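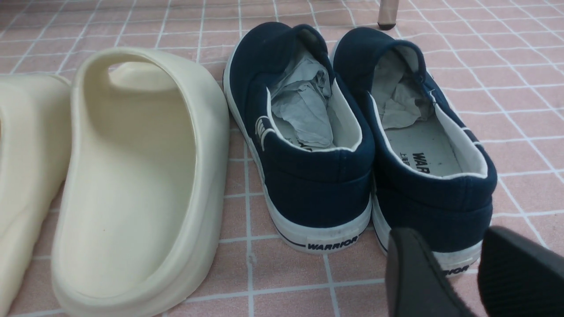
*Cream slides and navy canvas slip-on shoes on a pink tiled floor*

A **shoe lobby** is a small space inside the main door of a dwelling, set aside for taking off and storing outdoor footwear. It may be a separate room, a recess off a hallway or a marked strip of hard flooring. The term is used mainly in housing design. Householders tend to call the same space a porch, hall or back passage.

## Terms

A porch is normally outside the insulated wall of the house, while a shoe lobby is inside it. A boot room is larger, and usually has a sink or drain. Valter Gouveia, in *The Inner Door*, separates "dry" lobbies, which hold footwear only, from "wet" lobbies, which also take coats and umbrellas. Ifeanyi Uzor rejects the division on the grounds that most households use one space for both, and classes lobbies by the number of doors opening on to them. Both systems remain in use.

## Layout

The usual plan is a rectangle with its long side at right angles to the outer door. The door should open through a full quarter turn without passing over the storage area. Where the hall is too narrow, the storage is moved to the hinge side or the door is rehung to open the other way.

A change in floor level is common in older examples. It keeps grit from being carried further in, but it is a trip hazard and prevents step-free access. Later schemes mark the boundary with a change of material or a flush metal strip. The lobbies of the Fanwood flats, a scheme of 363 dwellings at Stollon, were built with a low step, and this was later removed from the ground-floor units.

A seat is provided where space allows. If it is fixed to a wall, the wall must be able to bear the load - a plain stud partition needs extra timber behind the fixing points.

## Flooring 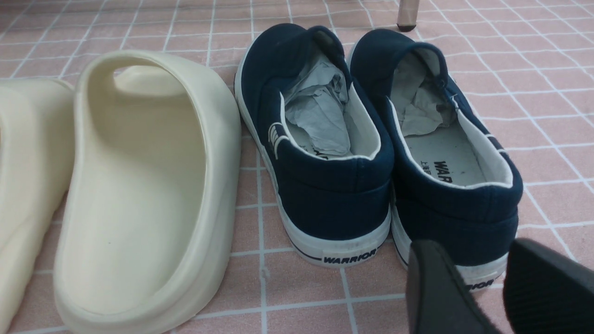 Flooring in a shoe lobby has to resist grit, standing water and repeated cleaning. Ceramic tile is widely used, as are sheet vinyl and sealed stone. Small tiles give more joints per square metre and so more grip, although the joints hold dirt and take longer to clean. White grout between pink tiles gives a clear grid but shows staining sooner than a mid-grey would. Unglazed tiles may be sealed after laying. Movement joints are needed at the perimeter and at any change of base, and these are filled with a flexible sealant instead of grout.

Matting is laid either loose or in a recessed well. The well should be deep enough for the mat to finish level with the floor around it, and the mat should lift out for cleaning.

## Storage

Open storage dries footwear faster than closed cupboards. Solid shelves collect water and need a tray or a slight fall to the front. Tube and wire shelves let air pass from below, at the cost of letting dirt drop through to the level beneath.

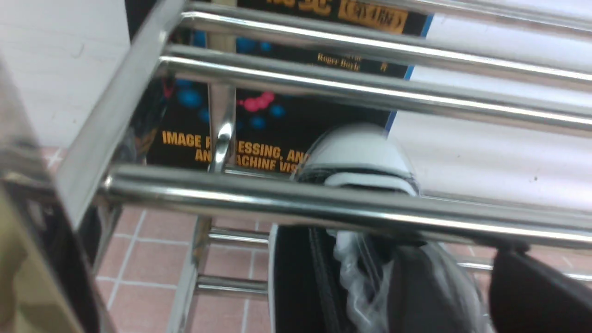 *Chrome rack with tubular bars*

Shelf spacing is set by the tallest item in regular use. Adjustable shelves avoid the problem but are weaker at the fixings. Closed cupboards need vents at the top and bottom.

## Ventilation

Damp footwear raises the humidity of a small space. An unheated lobby with no vent is liable to mould, most often in the corner furthest from the inner door. A gap beneath the inner door is usually enough where the house has mechanical extract.

## Survey

The Bhuiyan survey covered 1,211 homes in Feltow and recorded a shoe lobby of some kind in 363 of them. Flats above a shop were left out.

## See also

- Boot room
- Draught lobby
- Entrance matting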